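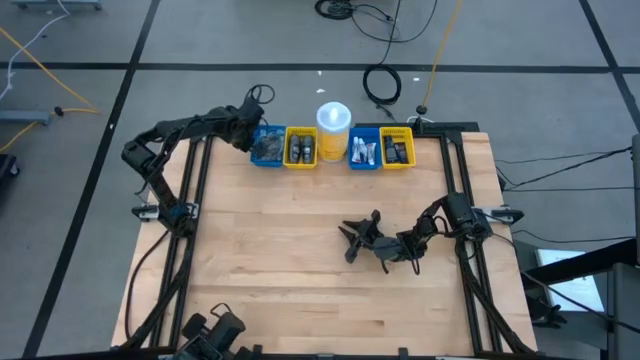
One reader wrote in after the January issue to say that small bins are where things go to be forgotten, and that a plain old drawer would do the same job for free. I've been chewing on that for weeks, because I used to be firmly on the drawer side myself!

My drawer was a disaster, though. Batteries, tubes of hand cream, tape, little packets of who knows what, all sliding to the back every time I yanked it open. So when we moved into the new place in Brenamthorpe I gave up on drawers for the small stuff and went over to open bins in a row along the back of the table. Blue and yellow, nothing fancy. I like that the color does the remembering for me (tubes are blue, packages are yellow, and that's as far as my system goes).

The rule I try to keep is one kind of thing per bin. Tubes with tubes, bottles with bottles. It sounds fussy, but the minute a packet sneaks in with the tubes, in go a pen and a receipt and some loose change, and then the reader is right and I've just built myself a drawer with no front on it. Bottles I stand up side by side. Crinkly bags and wrappers can heap up however they like, I refuse to fold them.

And leave room for one tall thing with a lid! A canister in the middle of the row breaks it up nicely, and it's good for whatever you don't want getting dusty. I had mine at the end at first and kept knocking it with my elbow.

The other half of it is the wood. I love a butcher-block top, all those honey-colored strips, and I'd rather look at that than at my stuff. Everything lives at the far edge and the middle stays clear. If something is still sitting in the middle at bedtime it gets a bin or it gets tossed - I give myself 5 minutes, tops.

To be fair to our drawer person, bins do get stale. I tip mine out every couple of months, and last time I found 2 tubes of the same ointment, both open. So yes, point taken.

If you've got a row of your own, or a drawer you'd defend to the death, write and tell me how you've split it up. I'm doing the shelf over the washing machine next, and I have no plan for it at all.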